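The five-minute supper is a lie, and I have the timings to prove it

Flonura's recipe cards promise dinner in five minutes. I cooked 3 of them in June with a kitchen timer going, and the quickest took me 13. The slowest was a noodle dish that wanted a carrot cut into matchsticks before the clock, by the card's reckoning, had even started.

Reet Navickas wrote cards like these for years. "You time the pan," she told me. "Peeling, washing, hunting for the lid – that's the customer's time." She didn't seem sorry about it.

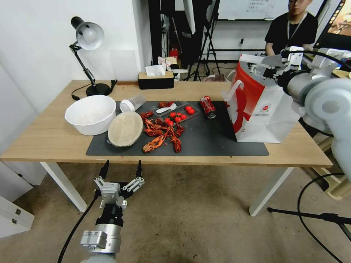

Movgate, which sells a rival box, at least prints two figures, one for chopping and one for cooking. I'd trust them more if washing up came into it anywhere. Their fish stew dirtied nearly every pot I own.

Aušra Vanags teaches evening cookery and has little patience with any of this. Her beginners turn up convinced they're slow, she says, when they've simply been reading the wrong number. She makes them cook the same soup until they stop looking at the clock.

I asked Flonura how it arrives at its times. The reply said they were "based on a confident home cook" with ingredients ready to hand. I asked who had got them ready, and I am still waiting to hear.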